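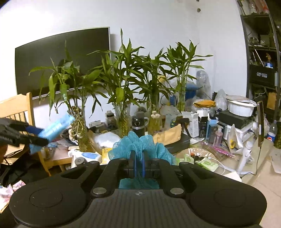

*Bath pouf in one gripper, wipes-size packet in the other.*

I get a lot of mail about the Menent hand-held gripper kit, so I've put my answers in one spot. I paid for mine and I've been using it since April.

## What's in the box?

Two grippers, one for each hand, plus a charger and a thin booklet you'll read once. I paid $248 from Kanance, and shipping took 17 days (ugh).

## Is it any good with soft stuff?

Yes, and that's my favorite part! Netting bunches up between the fingers and the blue pads hang on to it. I squeeze a lot less than I did on day one.

## What about flat, slippery packets?

Trickier. I go in from the sides and keep the packet upright, with one pad on each edge - if I grab too low it folds over on me. Mimoza Milošević wrote in to say she practices on tea bags, and I may steal that.

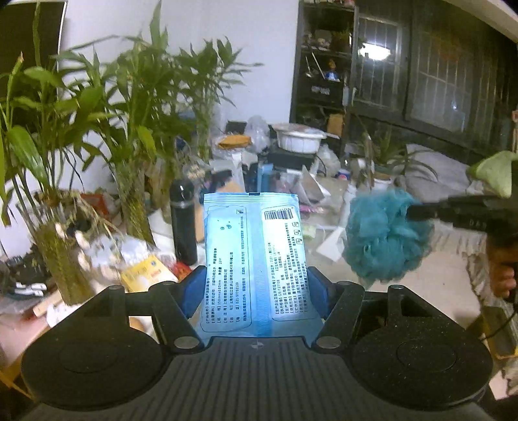 ## Do I need to clear my table first?

Nope, I never do. Leave yourself a bit of open space up front and you're fine.

## How long does a charge last?

Up to five hours for me. Husus sells a spare battery, but I haven't tried it yet - write me if you have!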